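## 4. Warm-up length and early dismissals

In this section we look at whether the length of the warm-up before the innings has a relation with the number of balls an opening batter survives. The data come from the Wisolen league, where 16 clubs play on similar pitches, and where the scorers write down the start of each net session by hand. We kept 149 innings in which both the warm-up time and the full ball-by-ball record were available.

An innings was called "short" when the batter was out within the first 31 balls. We did not separate the kinds of dismissal at this stage -- the number of run-outs was too small for it.

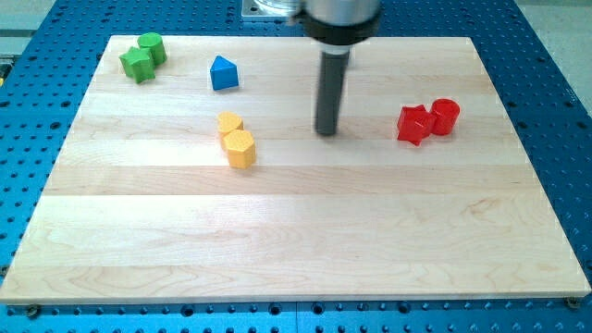
*Page last changed: February, section 4 only*

**Figure 3.** Work surface with the end of the arm above the board.

The batters of Folley and Phromma warmed up longer than the others, but their share of short innings was almost the same as in the rest of the league. For Kondita the result is different. Their openers usually had roughly 10 minutes in the nets, and they were more often caught behind the wicket while playing at balls outside off stump. 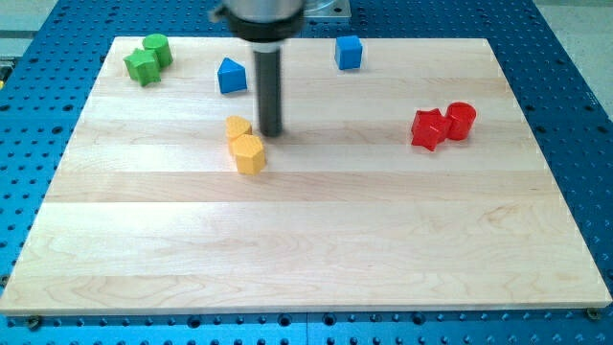 We should be careful with this difference, as Kondita also played more of their matches in the morning, when the ball moves more in the air. When only the afternoon matches are kept, the gap becomes smaller and we can not say that it comes from the warm-up. The bowlers' speed was not measured in any of the grounds, and this remains the main weak point of our comparison. In Section 5 we repeat the same test for the batters at number three.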